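# Put the spare parts list back in the box

I bought a desk lamp from Brouwer last spring and it came with a folded sheet of paper. One side was safety warnings in very small print. The other side was a web address for the manual.

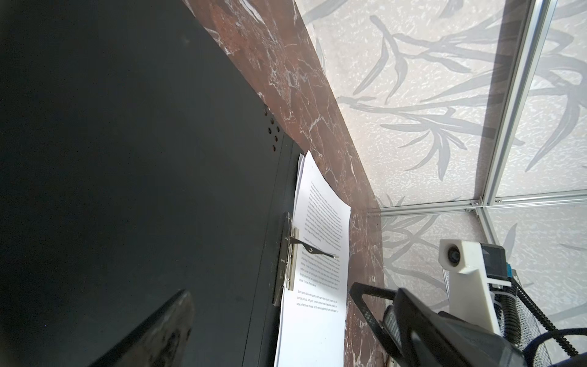 The address worked for a while. In April I went back to find the part number for the switch, and the page sent me to the front of the shop, where I could buy a new lamp for 70 dollars. The switch is a small thing. I would guess it costs the company less than the envelope they would mail it in.

My complaint is a narrow one. I don't expect every product to last forever, and I don't expect companies to keep a repair desk open for an item they stopped selling. I do think the parts list should be printed and packed with the thing it belongs to. Paper stays in the drawer. A web page stays up until somebody redesigns the site.

My parents had a Nadero sewing machine, and the booklet for it had 2 pages at the back with every screw and spring drawn and numbered. When the belt went, my father wrote the number on a postcard and a belt came. The machine is still in use. I have the booklet too, with oil on the cover, and I can still read every number in it.

The usual answer is cost. Printing costs money, and most buyers throw the booklet away. I accept the second part. Most people do throw it away – I have done it myself and been sorry later. But the same companies find room for a warranty card, a sticker and a leaflet about their other products. One more sheet would fit.

The other answer is that anyone can look the part up online. I tried that with a Funda heater. I found 2 sellers, each with a different number for the same thermostat, and neither would say which year of heater theirs was for. I bought the wrong one. It is in the garage.

Onilwood, the furniture maker, still glues a printed list of hinges and fittings inside the cabinet door. Theirs is not cheap furniture – the cabinet I looked at was 800 dollars – but a glued label can't be what makes it expensive. I bought it partly for the label.

If a law is ever written on this, I would keep it short. Print the part numbers and put them in the box or on the product. Companies can still have their websites. I would just like to be able to order a switch on a Tuesday night without asking permission from a page that may not be there.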